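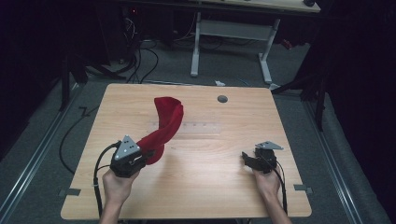

Window and Door Installer -- Full Time

Montecinos Home Exteriors is hiring an installer for replacement windows, entry doors and patio doors. The job is based at our shop on Tirnero Road, and nearly all of the work is in occupied homes within an hour's drive. Posted 2023-10-09. The position stays open until it is filled.

We are a residential company. We do not take new construction or commercial jobs. Most of our projects are one or two days long, with a crew of two or three people. You would report to Pierina Pagano, who schedules the crews and does the final measurements.

What the work involves

Removing old sashes, frames and storm windows, including some with weights and cords still in the wall.
Checking sills and rough openings for rot and making small repairs before the new unit goes in.
Setting, shimming, insulating and flashing windows and doors.
Bending and fitting aluminum trim coil on site.
Interior casing and stops, caulking, and touch-up paint.
Covering floors and furniture, and cleaning up at the end of each day.
Going over locks, tilt latches and screens with the homeowner before leaving.

What we need from you

Two years of window, siding or finish carpentry work. A valid driver's license. You should be able to lift 80 pounds with a partner and work from a ladder at second-story height. Lead-safe renovation certification is a plus. If you don't have it, we pay for the class and the hours you spend in it.

You bring your own hand tools. The company supplies brakes, saws, ladders, compressors and the truck.
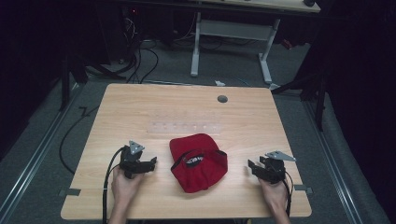
Obinna Yusuf says the first few months were slower than he expected, mostly old houses where no two openings were the same size, and that he spent more time on trim than on the windows themselves. He would tell anyone applying to get comfortable with the brake early.

That is a fair account. Older homes make up most of our schedule, and we would sooner add a day to a job than rush the trim.

Pay and hours

Starting pay is hourly and depends on experience. Overtime is paid after 40 hours. Crews leave the shop at 7:00 and are usually back by 4:30, later in August when the schedule is full. There is a tool allowance of $119 per quarter, and a $1067 bonus after the first full year. Health coverage starts after 60 days. Paid holidays and one week of vacation the first year, two weeks after that.

Weekend work is rare and always voluntary -- we ask a week ahead.

How to apply

Send a short note with your work history and two references to Isabelle Gosselin at the shop office, or stop in on a weekday morning and fill out an application. Photos of finished work are welcome but not required. Applicants we want to meet will get a phone call first, then a paid half day on a job with one of our crews.

A background check is required before the start date.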